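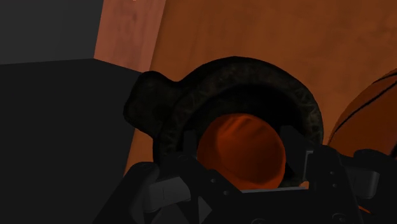 木目調の壁とバスケットボール(CG)

室内の残響の話の続き。前回は測定用の音源について書いたので、今回は木質系の壁の吸音をどう扱っているかをまとめておく。対象は自宅の作業部屋で、用途は朗読の録音と、たまに弦楽器の練習である。

まず、板が音を吸うといっても、中身は二種類ある。表面の細かな凹凸や孔による吸音と、板全体が振動することによる吸音で、効く帯域が違う。前者は高域、後者は低域に寄る。塗装した平滑な板の場合、高域はほとんど反射すると考えてよい。見た目が柔らかい木目でも、音の上ではかなり硬い面になる。

板振動の共鳴周波数は、板の面密度と背後の空気層の厚さでおおむね決まる。背後の空気層を70mmに取った場合、手元の板では計算値が200Hzより下に来た。厚さを増やせば面密度が上がり、共鳴は下がる。空気層を深くしても下がる。ただし計算式は板の曲げ剛性を無視しているので、下地の間隔が狭いと実測は上にずれる。うちの壁でもずれた。

測定は部屋の対角二か所に音源を置き、受音点を六つ取った。インパルス応答を収録し、帯域ごとに減衰曲線の傾きを読む。低域は点ごとのばらつきが大きく、平均しても信用しにくい。125Hz帯は参考値として表に残し、判断には使わなかった。

最初の測定では500Hz帯の残響時間が613ms、棚と本を入れたあとは同じ帯域で短くなったが、1kHz帯に687msという値が一つだけ出た。この点は受音位置が壁に近すぎたため、取り直しの対象とした。壁面から1m以上離すという条件を自分で書いておきながら、三脚の都合で守っていなかった。

以前、Soudabeh Tabriziさんに測定結果を見てもらったとき、減衰曲線の初期の折れ曲がりを指摘された。平行な壁の間で反射が往復していると、こういう形になりやすいという。手を叩いて確かめると、たしかに「ビィン」という短い尾がつく。フラッターエコーである。残響時間の数値だけ見ていると見落とす。

対策は、片側の壁に奥行きの違う棚を置くだけにした。Fikardの吸音パネルも候補に入れたが、薄手の製品なので、高域ばかりが落ちて低域が残る結果になりそうだった。朗読の声がこもって聞こえるのは避けたい。棚は拡散体としては粗いものの、フラッターの尾は消えた。

Shabani Nziokaさんからは、床と天井の間も調べたほうがよいという助言をもらっている。天井は石膏ボード、床は板張りで、条件としては壁と変わらない。敷物の有無で比較する予定だが、敷物を巻いて部屋の外に出すのが面倒で、まだ手をつけていない。

残りの作業は次の通り。
・受音点を一つ取り直す
・敷物あり、なしの比較
・板の背後の空気層に多孔質材を入れた場合の計算

三つ目は、共鳴の山が低くなだらかになるはずなので、実測とのずれも目立たなくなると見ている。結果は4月に載せる。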